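Holzmaserung

Als Holzmaserung (kurz Maserung, im Handel auch Zeichnung oder Textur) bezeichnet man das Linien- und Flächenbild, das auf einer geschnittenen Holzoberfläche sichtbar wird. Sie entsteht aus dem Verlauf der Jahrringe, der Fasern, der Gefäße und der Holzstrahlen und gehört zu den reizvollsten Eigenschaften des Werkstoffs Holz überhaupt: Selbst zwei Bretter aus demselben Stamm zeigen nie genau dasselbe Bild. Bei Tischplatten, Schranktüren und Instrumentendecken prägt die Maserung den Charakter eines Stücks oft stärker als seine Form.

Begriff

In der Fachsprache wird zwischen Fladerung, Streifung und Maserung im engeren Sinn unterschieden. Mit Maser ist dann nur der unregelmäßige, wirbelige Wuchs gemeint, wie er an Knollen und Stammverdickungen vorkommt. Im Alltag hat sich das Wort Maserung jedoch für jede Art von Holzbild durchgesetzt, und auch viele Tischler verwenden es so.

Entstehung

Bäume der gemäßigten Breiten wachsen nicht gleichmäßig. Im Frühjahr bilden sie weiträumige, meist hellere Zellen (Frühholz), im Sommer bis in den September hinein dichtere und dunklere (Spätholz). Der Wechsel ergibt die Jahrringe. Schneidet man den Stamm der Länge nach auf, werden aus den Ringen Linien, Bögen und Bänder, und was man zu sehen bekommt, hängt ganz davon ab, wo die Säge oder das Messer den Stamm trifft.

Dazu kommt der Faserverlauf. Kaum ein Stamm ist vollkommen gerade gewachsen! Drehwuchs, Astansätze, Krümmungen am Hang und alte Verletzungen lenken die Fasern ab. An solchen Stellen drängen sich die Linien zusammen, weichen aus und laufen dahinter wieder auseinander, ein wenig wie Wasser um einen Stein. Gerade bei hellen Hölzern mit zurückhaltendem Farbkontrast lohnt sich deshalb der Blick aus der Nähe.

Schnittarten

Beim Fladerschnitt (Tangentialschnitt) verläuft der Schnitt seitlich an der Markröhre vorbei. Die Jahrringe werden flach angeschnitten und erscheinen als Parabeln, Bögen und lang gezogene Zungen, die sogenannten Fladern. Zum Rand des Bretts hin rücken die Linien zusammen und werden feiner. Wo der Schnitt eine leichte Ausbuchtung des Jahrrings trifft, schließen sich die Linien zu Ovalen mit ineinanderliegenden Ringen, die man leicht für einen kleinen Ast halten kann.

Beim Radialschnitt führt der Schnitt durch die Mitte des Stammes. Die Jahrringe stehen senkrecht zur Fläche und zeichnen schlichte, annähernd parallele Streifen. Bei Eiche und Buche treten zusätzlich die Holzstrahlen als glänzende Flecken hervor, die Spiegel genannt werden.

Der Querschnitt zeigt das Hirnholz mit den vollständigen Ringen. Für Möbelflächen wird er seltener verwendet, bei Hackblöcken und alten Pflasterböden aus Holzklötzen ist er dagegen die Regel.

Maserung bei Furnieren

Furniere sind dünne Blätter aus Holz, die auf einen Träger geleimt werden. Beim Messern wird ein gewässerter oder gedämpfter Stammabschnitt gegen eine lange Klinge geführt; die Blätter fallen nacheinander an und werden in dieser Reihenfolge gestapelt. Benachbarte Blätter gleichen einander deshalb beinahe vollständig, und darauf beruht die ganze Kunst des Zusammensetzens. Beim Schälen dreht sich der Stamm vor dem Messer, und es entsteht ein endloses Band mit breiten, oft wolkigen Figuren.
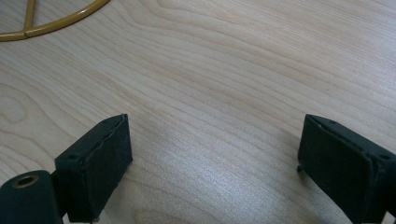 Wie die Blätter auf einer Platte angeordnet werden, entscheidet der Furnierer am Legetisch. Beim Stürzen wird jedes zweite Blatt wie eine Buchseite umgeklappt, so dass sich an der Fuge ein Spiegelbild ergibt. Beim Schieben liegen alle Blätter gleich herum nebeneinander, und das Muster wiederholt sich. Wildes Legen mischt Blätter verschiedener Breite und Herkunft und kommt dem Eindruck einer massiven, verleimten Platte am nächsten. Kreuzfugen, bei denen vier gespiegelte Blätter in einem Punkt zusammentreffen, gehören zu den Glanzstücken des Handwerks.

Das Furnierwerk Kushnir legte für seine Tischlerkunden ein Musterarchiv an, das inzwischen über 800 Blätter umfasst. Der Furniermeister Senad Spahić ordnete die Sammlung nach der Art der Zeichnung und beschrieb darin 11 Grundbilder, von der schlichten Streifung bis zum Vogelauge. Seine Einteilung hat den Vorzug, dass man mit ihr auch ein Stück benennen kann, dessen Holzart man nicht kennt.

Besondere Wuchsbilder

Riegel: quer zur Faser verlaufende, schimmernde Wellen, bekannt von Geigenböden aus Ahorn. Neigt man das Brett, scheinen die Bänder zu wandern.

Vogelauge: kleine, punktförmige Wirbel, vor allem beim Zuckerahorn. Die Ursache ist bis heute nicht vollständig geklärt.

Pyramide: eine federartige Zeichnung aus Stammgabeln, bei Mahagoni und Nussbaum besonders geschätzt.

Wurzelmaser: dichtes Gewirr aus Knospenansätzen und Wirbeln, häufig bei Pappel, Ulme und Nussbaum.

Licht und Oberfläche

Holzfasern werfen das Licht je nach Richtung verschieden zurück. Eine Tischplatte kann am Fenster fast weißlich wirken und einen Schritt weiter ihre ganze Zeichnung zeigen. Öl vertieft den Kontrast zwischen Früh- und Spätholz und lässt den Ton wärmer werden, Lack auf Wasserbasis erhält eher den rohen, hellen Eindruck. Seife und Lauge werden in Skandinavien gern für Kiefer und Esche genommen und dämpfen das Vergilben.

Der Möbelgestalter Nuno Falcão nutzte diese Wirkung bei seiner Tischserie Hitura. Die Blätter aller 43 Tische der ersten Auflage stammten aus einem einzigen Stamm, und jede Platte trug auf der Unterseite die Nummer ihres Furnierpakets. Falcão ließ die Maserung schräg über die Fläche laufen, im Winkel von 30 Grad zur Längskante, was beim Zuschnitt viel Verschnitt kostete, den Tischen aber eine wunderbare Unruhe gab.

Nachbildungen

Schon früh wurde Maserung mit Pinsel, Kamm und Lasur auf billigeres Holz gemalt. Die Technik heißt Maserieren oder Holzimitationsmalerei, und gute Arbeiten sind auf Türen und Kirchenbänken noch erstaunlich oft zu finden. Heute überwiegen gedruckte Dekorpapiere. Sie lassen sich meist daran erkennen, dass dieselbe Figur nach einer gewissen Strecke wiederkehrt und dass die Linien an der Kante enden, ohne sich im Hirnholz fortzusetzen.

Siehe auch

Jahrring, Furnier, Intarsie, Drehwuchs, Holzstrahl, Maserknolle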